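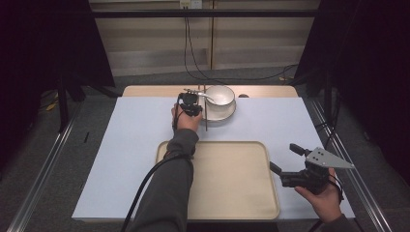 Who decides what counts as a good demonstration when a robot learns from people? Mostly the lab that records it, and until now each lab has kept its own house rules.

That may be about to change! A working group led by Rosaire Boychuk and Milagros Navarro put out the first public draft of the Dovolstead guide on Saturday, November 25, 2023, and it is a pleasure to read: 12 pages, everyday words, and hardly a footnote in sight.

The guide covers table tasks done with hand-held grippers, such as setting out dishes or clearing them away. It asks teams to write down the starting layout before each session, to keep cables clear of the wrists, and to take a break after every six takes. Failed tries are to be kept and labeled (a point the group argued over for months, by all accounts).

"I used to throw out every fumble," said Jocelyn Lapointe, who tested the draft at Haston. "Now I look forward to tagging them. You learn so much from a dropped spoon."

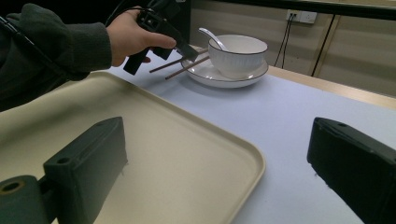 Chopsticks held in a hand-held gripper, beside a bowl and saucer.

Two labs have signed on to try the rules over the winter, Haston and Brastero. Mélanie Caron, who runs training at Brastero, is especially happy with the section on consent, which lets operators see their own recordings and ask for one to be pulled.

Comments on the draft are open until March. Boychuk says short ones are welcome, and so are complaints about the wording.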